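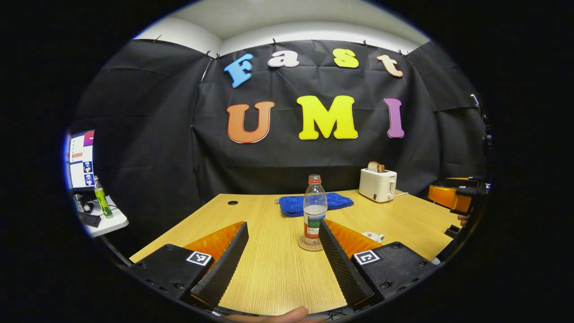 Most advice on hanging a cloth backdrop starts by telling you to buy a stand. I doubt most people need one. For a class party, a bake sale table or a birthday wall, the fabric weighs very little and the wall is already there. Four small black clips along the top edge will hold a big piece of black cloth, and the cutout letters go straight on the fabric. The stand kits I looked at from Balteo and Verbruggen take up floor space and need a closet afterward.

I'm also not convinced by the "wrinkle-free" claims. Black cloth creases. It creases in the bag, and it creases again when you clip it. Iron it if you like, but bright letters with a thin white outline pull the eye away from the folds anyway. Pale pink and peach read fine on black. I wouldn't try navy.

Tilting a letter or two is supposed to look playful. It does, and it also saves you from measuring. Use removable tape and test it on a corner of the cloth first, whatever the package says. I left a Ferus strip up from Wednesday to the weekend and it took lint with it.

As for the table in front, skip the matching runner. A folded towel under anything that drips and a cork coaster under the water bottle do the same work. Run the toaster cord toward the side, and keep the toaster well forward of the cloth if you plan to use it.

2 comments
1,167 shares

Related
Berkia cork coasters: are they worth it?
Does a table need a cord hole?
Getting tape marks off a white wall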